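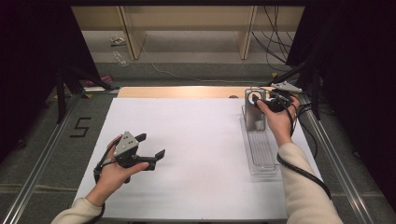 Recording demonstrations by hand is the quickest way we have found to get a two-arm job into a training set. You hold the grippers yourself, do the task at normal speed, and the tracked motion is used later to teach the robot. Most of the trouble comes from the table and the cables. Each gripper has a cable, and both need enough slack to reach the far side of the board, where the metal block and the long clear tray are, without dragging on anything along the way. Put the work on a white board if you have one. It gives the cameras a plain background and gives you an edge to line things up against.

This page covers one session, start to finish, the way we run it at Levier. It assumes your grippers are already paired with the Vukix recorder and that you have done the basic calibration.

Search guides Go Popular: calibration, cable slack, export

Before you start

1. Clear the table down to the parts the task needs. Loose items are fine as long as they stay outside the working area and nobody moves them between takes.

2. Mark the start position of each part with a pencil line or thin tape. Vary the position a little from take to take, but keep it inside the marks.

3. Push your sleeves back or wear something with a snug cuff. A loose cuff can cover the markers or catch on a finger linkage.

4. Open and close both grippers fully five times. Watch the opening value in the recorder. It should return to the same number every time.

Recording a take

5. Hold both grippers above the board with the fingers open and wait two seconds. Press record. The pause makes it much easier to trim the takes later.

6. Move in with one hand first. Keep the other one raised and still until it is needed — waving it around adds motion that the model will try to copy.

7. Close on the part slowly, with both finger pads flat against it. Clear plastic is the hardest material to judge because you see the table straight through it. Look at the edge of the part, and hold it upright in front of you for a moment before you go on.

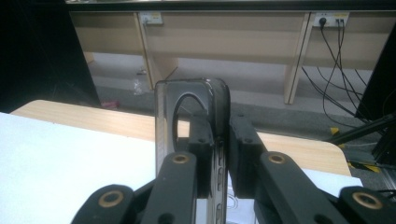
8. Carry the part to its place and let go. Open the fingers all the way before you back off. Half-open releases were our most common reason for throwing out a take.

9. Return to the raised position, wait two seconds again, and stop.

How many takes

For a simple pick and place, 55 good takes gave us something that ran. For two-handed work with clear parts we needed 880, and the last few hundred were mostly there to cover odd start positions. Rest your hands after every 28 takes. Tired hands make jerky recordings, and you will end up deleting them.

Checking the data

Play back every tenth take in Nundirus before you export. Look for jumps in the hand path, which usually mean tracking was lost, and for a gripper value that never changes. Delete bad takes the same day, while you still remember what went wrong.

Comments (3)

tallgrass_lab
Does the two second pause get trimmed automatically, or do I have to set that up?

benchnotes
You have to set it. Export settings, under Trim. It was off by default on mine.

mk_feeder
We did the same kind of thing with clear parts and a darker board — the edges were easier to see but we got more glare. Went back to white.

We use cookies to remember your settings and count visits. Accept Manage choices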